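Why does a plane ticket change its price?

A seat on a plane does not have one fixed price. Two people sitting side by side may have paid very different amounts, even though both will land at the same time. This page explains how that happens.

What an airline sells

An airline sells seats on a flight. A seat can only be sold until the plane leaves. After that, an empty seat earns nothing, but the flight costs almost the same to run. Fuel, crew and airport charges must be paid whether the cabin is full or half full.

Take a flight from Grundthorpe to Valcárcel with 113 seats. The airline divides the seats into groups, called fare classes. They are not the same as first class and economy. Two seats in the same row, with the same legroom, can belong to different fare classes.

The first 40 seats might be offered at the lowest price. When they have been sold, the next group goes on sale at a higher price. A few seats are often held back until close to the day of travel, at the highest price of all. 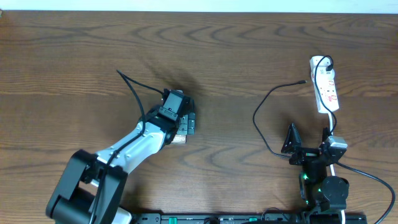 The groups are not fixed for good. A computer program compares the number of seats sold with the number it expected to sell by that point. If sales are slow, it may move seats back into a cheaper group. If sales are fast, it closes the cheap groups early – sometimes months before the flight.

Who buys when

People going on holiday usually know their dates a long time ahead. They can choose another week if the price is too high. People travelling for work often book late and cannot change the day. They tend to pay more.

School holidays also matter. In December many families want to travel in the same two weeks, so the cheap groups sell out early. In the middle of January fewer people want to fly, and the same seat may cost much less.

Distance is only part of the price. A flight of 2000 kilometres on a busy route, with several airlines competing, can cost less than a short flight that only one airline runs.

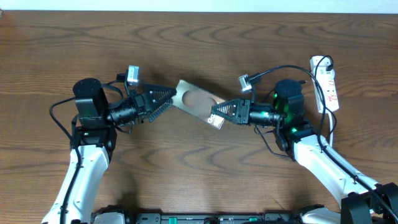
Hélène Bergeron adds that changing planes can make a journey cheaper as well. Her trip from Orkotthorpe to Curerden, 3268 kilometres in all, cost less with a stop on the way than the direct flight did, but it took most of a day and she spent four hours of it waiting at an airport.

Words to know

Fare: the price paid for a journey.
Fare class: a group of seats sold at one price and under one set of rules.
Direct flight: in everyday speech, a flight with no change of plane.
Peak season: the time of year when most people want to travel.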